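3 June 2023
Jugah bench, two-arm cell. Entry: N. Gill

Went through the bench rules with Tyson before the next block of cloth runs. The current sheet was written in October for one arm and is vague on shared workspace. Changes below apply from run 1,000 on.

Power. Servo supply off before hands go over the table. Software hold does not count. One person at the keyboard, one at the switch, and the person at the switch says "clear" before torque comes back on.

Bases and clamps. Check both arm bases by hand at the start of each session. Check the table clamps at the same time. If anything moves, stop and re-zero both arms, including the one that did not move.

Cables. Slack loops at the upper joints stay. Do not tie them down to the links. Domingo pulled a connector that way on the Mastent rig and it cost us 259 runs of bad wrist data.

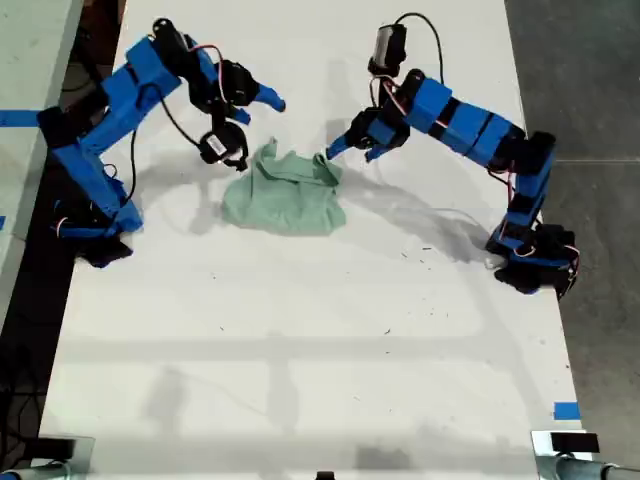

Both grippers at the top edge of the cloth, overhead view.

Surface. Wipe the white top before every block of 100. Specks show up in the cloth mask as false corners. Lint goes in the bin, not on the floor.

Cloth. Start heaped, not folded. Same cloth for a whole block. Log any swap by run number.

Contact. With both tips on the fabric, neither arm may retract alone. Release first, confirm open, then lift. Nyokabi wants this enforced in the controller as well as on the sheet. Agreed, ticket is open under Jekurura.

Logging. Aborted runs keep their numbers. Do not reuse or delete. The last export had 1,398 rows and the gaps in it could not be explained from the notebook.

Open: speed limit when a second person is at the table. Rosaire prefers one fixed value for all tasks, Tyson wants it per task. Left at the lower value until they settle it.

Old sheet removed from the wall. New one to be printed Monday.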